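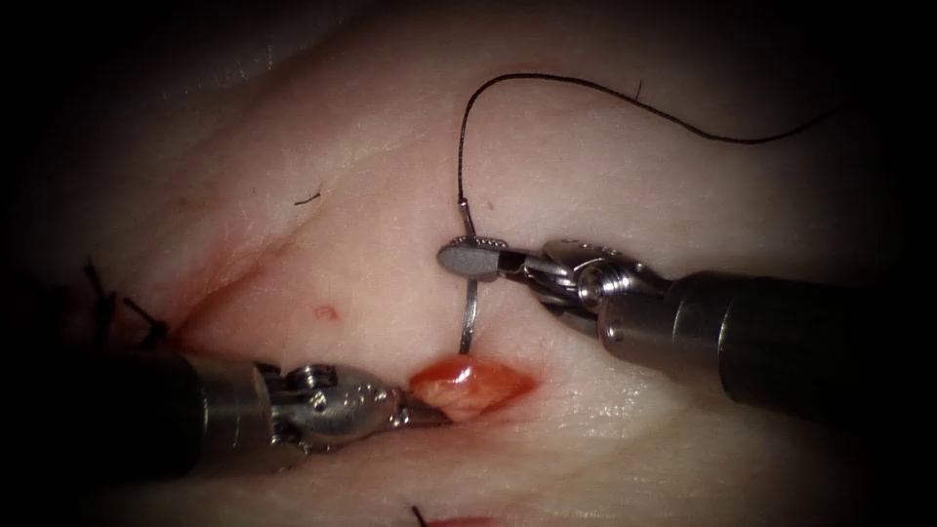

Placing the First Stitch in a Small Wound

Welcome back, everyone, and a special hello to those of you who joined us in April and have been patiently tying knots on shoelaces ever since. Your patience is about to pay off! In this part of the Drorelthorpe practice series we finally take a curved needle through tissue, and we're going to take our time over it, with one short opening and one stitch. I promise that one stitch is plenty to think about the first evening.

All of this is for bench practice, on chicken skin or a practice sheet. It's meant for trainees who have someone to watch over them when they move on to patients, and your own program's teaching always wins if it differs from mine.

What to have ready

A piece of practice tissue, kept moist. I lay a damp gauze over mine while I set up and take it off at the last minute. Dry skin drags on the needle and makes you push harder than you ever should, and then you learn to push, and then somebody like me has to spend weeks getting you to stop.

A curved needle with black braided thread. Any dark color will do, but I like black on pale tissue, and so will your eyes after an hour. If the thread comes in an 80 cm length, cut it down to 16 cm for this exercise when you're working with instruments in a small space. For ordinary hand tying on the bench, leave yourself more.

A needle driver, and a second instrument for your other hand.

A good light. Some shine off a damp surface is fine, but move the lamp if the glare sits right on top of your wound edge.

A sharps container, within reach before you open the needle and not on the shelf across the room.

Step 1. Make the opening and leave it alone

Make a short, shallow cut near the lower middle of your sheet, with plenty of intact tissue all around it. People love to make a long one so they can get lots of stitches in. Please don't, at least this time. A small wound shows you right away whether the two sides are meeting, and you'll have room above it for the thread to lie.

Step 2. Load the needle

Take hold of the needle a bit past the halfway point, measured from the tip, so that the grip is nearer the thread end than the point. If you grab it right at the thread end, that part is weaker and the needle likes to bend or spin. If you grab it too close to the point, you'll run out of needle before you've come through the other side.

The needle should lie crosswise in the jaws, the way it does in the photo at the top, and the jaws should be closed firmly. Give it a small test before you go in: touch the side of the needle lightly with your second instrument and see if it swivels. If it does, let go and load it again. I reload more often than my students do, and I've been doing this a good while longer.

Step 3. Park the thread

Now, before the point goes anywhere, look at your tail. In the photo the thread goes up from the needle, over in a loose arch, and off to the right in a lazy wave, well clear of the wound. That's how I'd like yours to lie. When the thread is left in a heap by the opening, it gets caught under the needle, or you stitch through your own loop, and there's no cure for that except starting over with a sigh.

Look for stray fibers while you're there, too. There's one standing up from the thread in the photo, like a tiny bristle. One little whisker is nothing to worry about on the practice bench, but if your thread is getting fuzzy all the way along, you've probably been gripping it with the needle driver. Change it for a fresh piece.

Step 4. Go in

Choose your entry point a little way back from the wound edge, and bring the needle point to the surface as close to a right angle as you can manage. Then turn your wrist. The needle is curved, so the path has to be curved, and all the work comes from that turn – there's really no pushing in it. Rokeya Liyanage, who taught me in the long room at Bandara, used to say "let it roll" so softly that you had to stop moving to hear her, and I suspect that was half the point.

Use your second instrument to steady the tissue near the edge. Hold it gently. Teeth marks on the skin mean you're squeezing.

Step 5. Cross over and come out

Keep turning until the point comes into the opening. On a first try I'd like you to stop there, take the needle out, reload, and do the far side as a second bite. Later on you can take both edges in a single pass. The bite on the far side should match the first one in depth and in distance from the edge, or one side will ride up over the other when you tie.

When the point shows through, take hold of it a little behind the very tip, so you don't blunt it, and follow the curve out.

Step 6. Draw the thread through

Pull slowly, in line with the path the needle took, and watch the tail travel. Stop with a short end left, 2 cm or a touch more. Everybody pulls it all the way through at least once. Load up and go again.

Step 7. Tie and look

Lay your first throw down flat, bring the edges together until they just touch, and add your remaining throws in alternating directions. If the skin puckers or turns pale around the stitch, it's too tight. Trim the ends, put the needle in the sharps container, and have a look from both sides.

Next time we'll put a second stitch beside this one and talk about spacing. Keep your practice sheet in the fridge, well labeled, if you share that fridge with anybody.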